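Dunne Pour-Over Set – amber / clear / green

Home > Coffee > Drip & Pour-Over > Sets

In stock. Ships from Grukness in 2 working days.

Back again after selling out in March. Same set, same glass, slightly better box. If you had the old one you know the deal – pitcher, lid, dripper, saucer, filters. If not, read on, it's quick.

What you get

Amber glass pitcher with spout and handle
Round wood lid, dark inner ring, hole in the middle
Clear ribbed glass dripper, cone shape
Pale green glass saucer
One box of paper filters, 16 in the box

The pitcher is the piece people write to us about. Small spout, pours in a thin line, doesn't dribble down the front unless you tip it way too fast. Fill to just under the spout and that's two decent mugs. The color is in the glass, not painted on, so it won't scratch off in the sink.

Dripper is clear with ribs on the inside to keep the paper off the wall. Coffee drains faster, less sludge at the bottom. Sits straight on the pitcher once the lid is off. Rinse the paper first with hot water, dump the water, then add your grounds. Medium grind. Too fine and you will be standing there all morning.

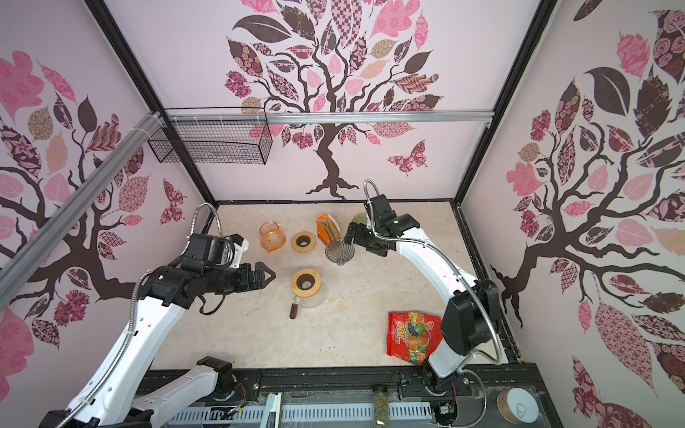
Saucer is for parking the dripper when you're done so it doesn't drip all over the counter. Also fine for a spoon, a cookie, whatever. It's small – don't expect to set a mug on it.

Lid keeps the heat in for a bit and keeps flies out. Not airtight, not meant for storage. Wipe it with a damp cloth and let it dry flat. Please don't soak it, wood will warp and we can't replace it for that.

Filters are tan, unbleached. Refills sold seperately under Granalance papers, same cone size. Other brands fit too if they are cone and not flat bottom.

Care

Glass parts: dishwasher ok, top rack
Lid: hand wipe only
No stovetop, no open flame
Microwave: pitcher only, lid off
Let hot glass cool before it goes under a cold tap

Shipping and returns

Packed in 2 layers of card. If anything shows up broken send us a photo within 8 days and we'll mail out the peice, no need to send the rest back. Unused sets can come back within 13 days, you pay postage.

Spare parts

Lid, dripper and saucer can be ordered one at a time. Pitcher too, but amber only – the smoke gray is gone and Comumach isn't making any more of it.

Goes with: Granalance paper refills, Comumach hand grinder, Dunne glass mugs (pair)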